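The long argument over Trevbridge's buses

At ten to seven in the morning the number 35 pulls out of the depot on Trodness Road with its lights on and, most days, nobody in the seats. It goes down the hill, past the old brewery and the health centre, and reaches the market square a few minutes later. By then there is usually a queue. By the time it reaches the hospital it is full.

For most of its life the 35 was a route that few people in Trevbridge thought about. That changed in the spring, when the town council was asked whether it wanted to keep paying towards it. The operator, Indard, had written to say that the early and late journeys no longer covered their costs, and that it would withdraw them in August unless the council put up more money.

The letter ran to two pages. The debate that followed has gone on for months and is still not settled.

Under the present arrangement, the council pays a fixed sum each year towards buses that run before eight in the morning and after seven at night. The rest of the timetable is left to Indard. The agreement was drawn up at a time when the hospital had its own staff minibus and the town's biggest factory, Morikawa, ran coaches for its shift workers. Both have since stopped. The people who used them moved on to the 35, or bought cars, or left.

Supporters of the subsidy say this is the heart of the matter. A cleaner who starts at half past seven cannot take a bus that leaves at eight. A petition handed in at the town hall carried 294 signatures, many of them collected at the stops along Trodness Road. Several people had written their working hours next to their names, although the form did not ask for them.

Opponents on the council do not dispute that the buses are used. Their case is that transport is a county responsibility, and that each time the town pays for something the county ought to fund, the county has one more reason to leave it alone. They point to the public toilets and the footbridge by the weir, both taken on by the town in what were meant to be temporary arrangements. Neither has been handed back.

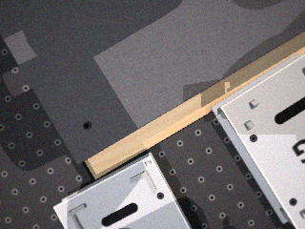 The county takes a different view. In its written reply to the council it said that it supports routes on the basis of need across the whole area, and that Trevbridge, with a railway station and a daytime bus service, ranks well below the villages to the north. It offered a meeting. The meeting took place in June and lasted a little over an hour. The minutes record that both sides agreed to share passenger figures.

Those figures have become a quarrel of their own. Indard counts tickets sold. The council's transport working group would like to count people, including pass holders, whose journeys are logged separately. On some of the late buses, pass holders make up more than half of those on board. Depending on which set of numbers is used, the last journey of the evening is either close to empty or reasonably busy.

I rode it on two evenings. On the first there were nurses coming off shift, a man with a bicycle wheel in a carrier bag and two teenagers who got off at the leisure centre. On the second it rained hard and the bus was full as far as the station. Two trips prove very little, and the driver said as much. In his experience it goes up and down with the weather and with whatever is on at the college.

There are three proposals now before the council. The first is to pay what Indard has asked for and review it after a year. The second is to pay for the mornings and let the evenings go. The third would put the route out to tender, in the hope that a smaller firm might run it for less. Officers have warned that a tender would take months, and that there may be no bidders.

The cost of the first option works out at 70 pence a week for an average household, added to the council's share of the bill. That figure appears in every leaflet put out by either side. One lot print it to show how little is being asked. The other lot print it next to last year's increase and add the two together.

Opinion in the town does not divide as neatly as it does in the chamber. On the Morikawa estate, where the bus stops outside the shops, I met people who had never been on it and wanted it kept. Near the square, a woman who takes it every morning thought the county should be made to pay and said she would put up with a few weeks without it if that was what it took. Her sister gives her a lift home as it is.

Indard has agreed to run the present timetable until the vote, which is expected at the next full meeting. The notice at the depot stop still gives the August date for the changes, with a strip of white paper taped across the bottom half.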